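I gave up my big desk in December, and I haven't missed it once. It was a monster of a thing, bought from an office clearance in Dunmore, and it took Malcolm Rudd and me most of a Monday to get it up the stairs (and a good bit of swearing, mostly mine). I filled it inside a month! Mugs, tax letters, 17 pens, three of which worked.

My friend Eyvindur Gunnlaugsson lives in a place half the size of mine and gets twice as much done, so I asked him how. He told me to start with the surface and leave the drawers for later. 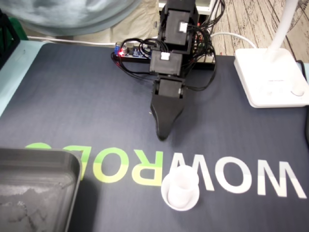
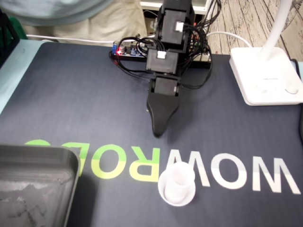
Cables were my real downfall. I'd been buying clips and sleeves and little sticky hooks for years, and they all ended up in a drawer with the old phone chargers. Black wires have a way of looping around each other and drooping off to one side, and on a dark mat you can lose track of which one goes where. Eyvindur wraps a bit of colored tape around both ends of every cord, and now I do too. Red for the lamp, yellow for the printer, green for the speakers I keep meaning to sell.

My new desk is a plain little table from Trivthorpe, and I've put it under the window. I get the morning light until 11 or so, and then I move my coffee over and pretend to answer email.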